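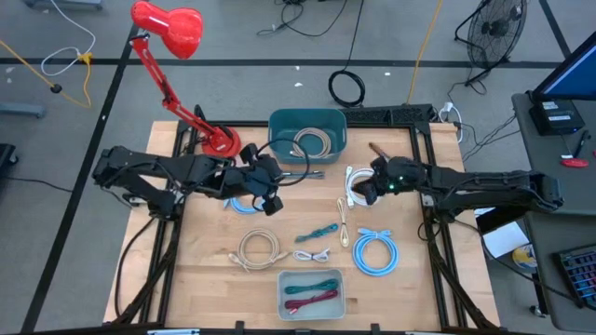

*A workbench with a red desk lamp and a green bin.*

# Who makes the footsteps in a movie?

When actors are filmed, the microphones are pointed at their mouths. That is good for talking, but it means many small sounds are too quiet to hear. Shoes, coats, keys and cups all have to be recorded again later. This job is called Foley, and the person who does it is a Foley artist.

## Finding the right sound 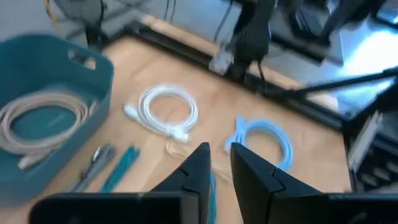
Foley artists collect things that make noise. Lucienne Cordier has worked on 11 films and keeps 93 pairs of shoes, though she only wears four of them outside. Many of the other things she uses are quite ordinary. A coiled cable, like the three on the tabletop, can be dropped on wood to make the sound of a rope landing on a ship's deck. A plastic bin can be a drum, a boat or a car door, depending on where you hit it.

Some sounds are made with things you would not expect:

- Squeezing a bag of cornstarch sounds like walking on snow.
- Snapping celery sounds like a breaking bone.
- Flapping a pair of leather gloves sounds like a bird taking off.

## Matching the picture

The artist stands in a quiet room and watches the movie on a screen.

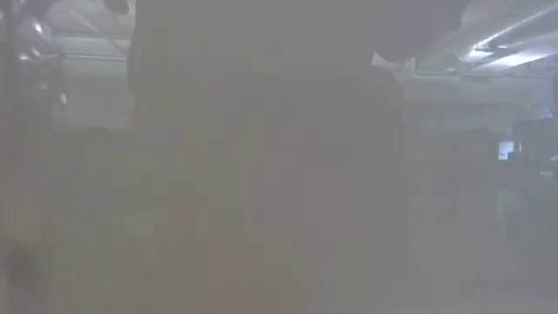

Each time the actor takes a step, the artist takes one too. If the step is late, even by a little, it looks wrong, so they do it again. For the adventure film *Zerkitz*, Lucienne and her recordist, Callum Mackay, made over 700 footsteps. The hero walks on gravel, then on ice, then up a metal ladder.

After that, a sound mixer sets how loud each noise should be and puts it together with the voices and the music.
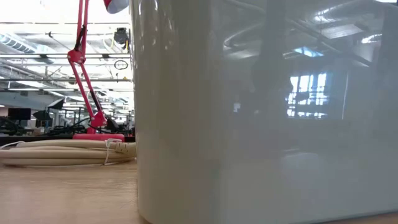 ## Try it yourself

1. Ask a grown-up to film you walking across a room.
2. Turn the sound off and watch it a few times.
3. Play it again and tap a pair of shoes on the floor in time with your steps. Record the taps on another device.
4. Try slippers, then boots. Listen for how the person on the screen seems to change.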